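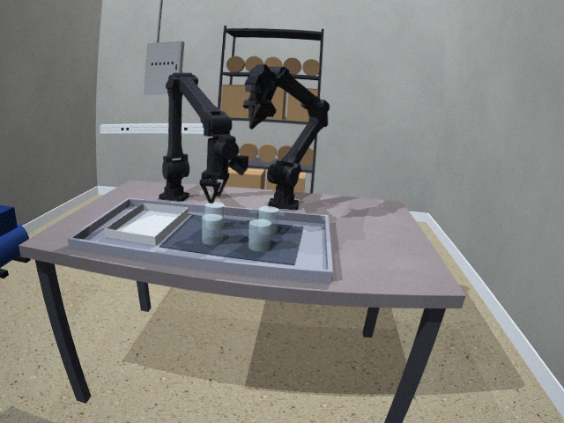
*Two-arm tabletop cell in simulation, with four cylinders standing in the work tray*

The **Illach rules** (in full, *Illach Rules for Simulated Bench Trials of Paired Arms*) are a set of working rules for testing two robot arms that share one table in simulation. They cover how the simulated cell is laid out, how the arms may move near each other, and what has to be recorded before a result can be quoted. The current text was issued on August 14, 2020 under the editorship of Lensa Seyoum and replaced an earlier set of notes written for the Belay simulator.

## Scope

The rules apply to two fixed arms with overlapping reach, each fitted with a single gripper, handling rigid parts on a flat surface. Mobile bases, soft parts and cells with a person inside the reach of the arms are left out. They are a code of practice and carry no legal force. A trial that meets them says nothing about whether the same cell would be safe to build, and safety of the real machine is dealt with separately by the builder.

## Layout of the cell

Both bases must be fixed to the table or to a frame joined to it. Parts at the start of a trial stand within a marked work area, normally a tray or mat. Where parts are to be moved to a second container, its position and angle are written into the trial file, as a container set at a slight angle gives different results from one set square.

Background objects such as shelves, boxes and wall fittings are allowed. Any object that an arm could reach must have a collision shape. Objects out of reach may be drawn only, and are listed as such.

## Movement

The main rule on movement is known as the *one low* rule. When the two grippers are close together in plan, only one may be at working height, and the other must be held clear above it. The lower arm keeps its claim on the space until its gripper has risen past the clearance height named in the trial file.

Other limits include:

- a joint may not be driven through its stop, even where the simulator allows it
- a gripper comes down on an upright part with its fingers open
- contact between the arms ends the trial, whatever the force
- a part knocked over is a failed pick and may not be reset by hand

## Trials and records

A full series is 1,000 trials. A short series of 200 is accepted for early work but must be labelled as short wherever the figures appear. Each series is run with 3 lighting settings, and the results are given for each setting as well as together.

Start positions are drawn at random from a stored seed. The seed, the simulator version and the time step are kept with the results. Trials stopped by a software fault are reported in a separate column – they may not be dropped or run again under the same number.

## Use

The Sarkico test group adopted the rules in full. Drukitz uses the movement section only, with its own record format. A review by Eyerusalem Dinsa looked at 259 trial files and found that the most common fault was a missing clearance height, followed by reachable background objects with no collision shape.

## Criticism

The *one low* rule has been called too strict for tasks in which both arms must hold the same part. The current text allows an exception for these, provided the shared hold is declared in advance, but gives no method for judging when it begins and ends.

## See also

- Collision checking
- Pick and place
- Shared workspace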